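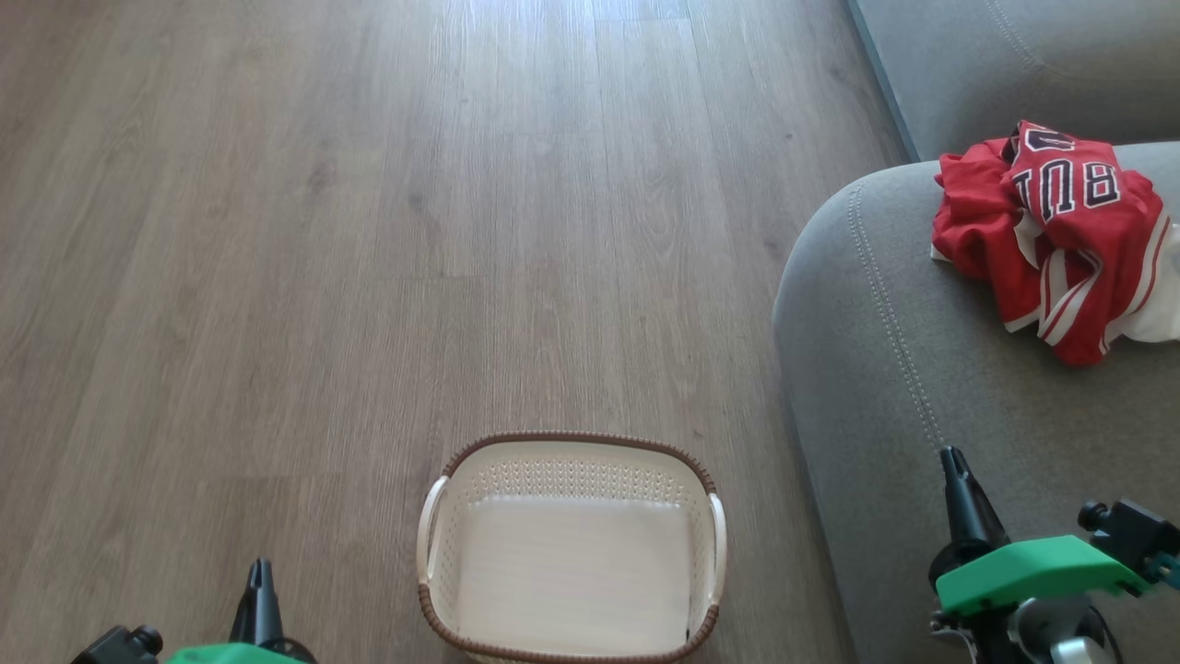 Our project looked at how long dirty and stray clothing stays in the shared rooms of a student house, and whether the position of the laundry basket changes that. The house is on Dustow Street and has one living room, used by everyone on the ground floor. Clothes end up on the seats more than anywhere else. A red jersey bunched up on the gray sofa, with an empty basket standing on the floor close by, is a typical case: the item and the container are within easy reach of each other and the item is still on the cushion. We called this a "near miss" and gave it its own column in the log.

Method

The log ran for 30 days in two halves. In the first half the basket stayed in the hallway closet, where the house had always kept it. In the second half it stood in the living room next to the sofa. We checked the room at 8 in the morning and again at 10 at night. At each check we wrote down every piece of clothing that was on furniture or on the floor, and then left it where it was. Coats on the hooks were left out, and so were shoes. Blankets were a problem — we dropped them after the first few checks when we could not agree on whether they belonged in the room.

The basket is cream-white plastic with small holes in the upper sides, a brown woven-style trim around the rim and a cut-out handle at each end. We picked an open one on purpose. The old basket had a lid, and people piled things on top of it.

Results

With the basket in the closet, the longest stay for a single item was just under a week (a gray sweatshirt, behind the door). With the basket in the living room, no item stayed longer than 24 hours except for 2, both of them sports clothes. Near misses went up in the second half, as expected, but most were gone by the next check.

Sports clothes did not follow the pattern of the rest. When we asked, people said they planned to wear them again and did not think of them as laundry. A basket does not help with that. The Zervas group, who did their project on entryways, had the same trouble with jackets and added a row of hooks, and we would try that next.

Limits

One house is a small sample, and everyone in it knew about the log. We also lost one evening check to a power cut. The full table is in the appendix, sorted by item and then by room position.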